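Cable Panels Should Tell Viewers Who Is Paying the Guest

By Amparo Espinoza
November 24, 2023

Political television has a disclosure problem, and it is older than the current election cycle. A commentator appears on a panel, is introduced as a strategist or a former official, and speaks for several minutes about a candidate or a bill. Viewers are seldom told whether that commentator is on the payroll of someone with a stake in the answer.

The Vaduneo Center reviewed 95 panel appearances broadcast in August on matters of state and federal politics. In 11 of them, the guest held a paid consulting arrangement with a campaign or an advocacy group involved in the subject under discussion. The arrangement was mentioned on air in 2 cases. In one of those, the guest raised it herself.

These are small numbers, and the Center does not claim that they describe the whole industry. They do show that the present custom, under which each program decides for itself what the audience needs to know, produces uneven results. The same consultant was identified as a paid adviser on one program and as an independent analyst on another within a single week. 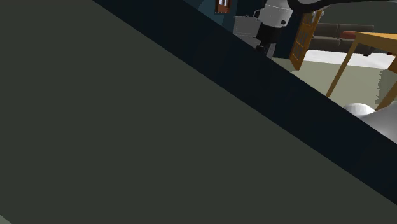 Producers raise a fair objection. Bookings are made quickly, often within hours of a news event, and staff cannot audit the finances of every guest. The Center accepts this point. A workable rule would place the duty on the guest, who knows the answer already. A short written statement, signed before each appearance and covering the previous seven months, would be enough. The program would then be responsible for putting the relevant line on the screen.

Others argue that viewers understand the game. Partisans are expected to be partisan, and an audience that tunes in for a fight does not require a warning label. There is something to this, but it confuses two different things. A person who holds a view and a person who is paid to express it may say the same words, and the public is entitled to weigh them differently. Newspapers have long printed a line of this kind beneath guest columns — including this one — and their opinion pages have not suffered for it.

The Center would oppose any attempt to write such a rule into law. Government supervision of political speech carries dangers greater than the one described here, and officials of both parties have shown how readily they would use it against unfriendly programs. The networks can act on their own, and they should do so before the primary debates fill the schedule with new faces and familiar titles.

Amparo Espinoza is a senior fellow at the Vaduneo Center. She has no paid relationship with any campaign, party or broadcaster.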